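Nov 21, 2023
Student arm project, mug task, notebook entry

Carried on with the mug tree this afternoon. Project name on the shared drive is now Nellel, so please stop saving things under the old one. Two folders were half-merged this morning and it took a while to sort out which runs were which.

Started with the usual checks. Wrist camera came up first time. The left finger was closing slightly ahead of the right again, so I ran the homing routine twice and it settled. Didn't touch the screws on the housings. If it drifts again tomorrow we should look at the linkage before blaming the software.

Count on the drive before today: 1,162 episodes kept, all tasks together. Target is still 2,000 before the December review. At 30 a session we won't get there with one arm, so Żak needs to be back on its bench soon. The Woltholm order with the spare motor has not turned up.

Did 30 starts on the mug task. Upright mug is fine, whoever is driving. Mug on its side is where the time goes. With the handle pointing up you can close on it from above, but then the mug swings and the rim catches a peg on the way to the post. Gripping by the wall is slower and steadier. I'd like us all to use the wall grip from now on so the data is consistent - argue with me at the meeting if you disagree.

Also tried starts with the mug leaning on the stand itself, which the Skirnis rules allow. These are awkward. There isn't much room for a finger between the mug and the base, and the pegs get in the way of a straight approach from above.
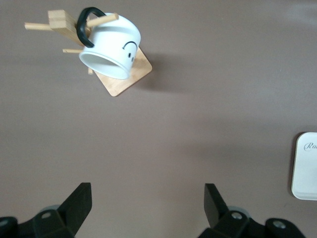

Wrist view, mug on its side against the stand, fingers open.

For this sort of start I think we should come in from the open side and pull the mug clear before trying to lift. Wrote that on the board.

To do:
- rename the old folders
- chase the motor
- mark the stand position on the table with tape
- 30 more leaning starts, wall grip only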